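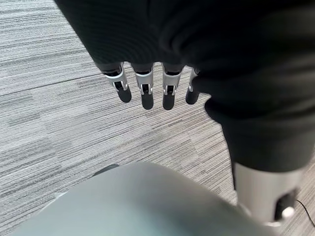 Long-sleeve T-shirt

A long-sleeve T-shirt, often shortened to long-sleeve tee, is a casual knit top with sleeves reaching the wrist and, in most versions, a crew neck. It is worn alone in mild weather and as a base or middle layer in the cold. Most are cut from cotton jersey, though blends with polyester, modal or merino wool are common.

Construction

The body is usually made from tubular jersey, which has no side seams, or from flat panels sewn at the sides. Side-seamed shirts hold their shape better and cost more to make. Neckbands are cut from rib knit so that they stretch over the head and recover. Sleeve ends are finished with either a ribbed cuff or a plain turned hem. A ribbed cuff stays in place when the sleeves are pushed up, while a turned hem lies flatter under a jacket.

Cotton jersey shrinks mainly in length. Makers that preshrink the fabric still allow for a small loss in the first few washes, and sleeves are often cut slightly long for that reason. Care labels on dark or printed shirts generally call for cold water, a mild detergent and turning the garment inside out.

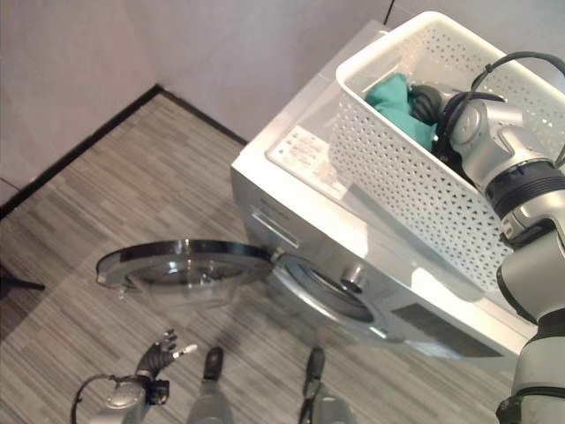
Prints applied with water-based ink sink into the fibers and feel soft, but they fade sooner than plastisol, which sits on the surface and can crack if ironed directly. Embroidery is less common on light jersey, as the stitching tends to pucker the cloth unless a backing is used.

Fit and sizing

Unisex long-sleeve tees are graded on a straight pattern with a square shoulder. The mail-order label Drerura sold its first model in three sizes and added more the following July, after customers complained about tight armholes. The rival label Fastitz took a different route and offered a single body width with two sleeve lengths. Designer Kha Lại, who worked on the Fastitz pattern, set the shoulder seam 30 millimeters lower than on the company's short-sleeve shirt. The style stayed in the catalog as item 668.

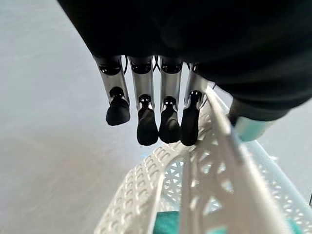 Layering

Under a sweater, a lighter jersey is preferred because it bunches less at the elbow. Heavier cloth is used for shirts meant to be worn as the outer layer. Cotton holds moisture, so hikers and skiers often choose wool or synthetic knits next to the skin and keep the cotton shirt for afterward.

Last updated: 2026-09-01

40 shares | 3 comments

Pugh: The part on cuffs is right. My turned hems always roll after a year or so.

zirkico: Could you add something on henleys? They get lumped in with these all the time.

Pugh: Henleys should have their own page, I think. The placket changes how the neck is sewn.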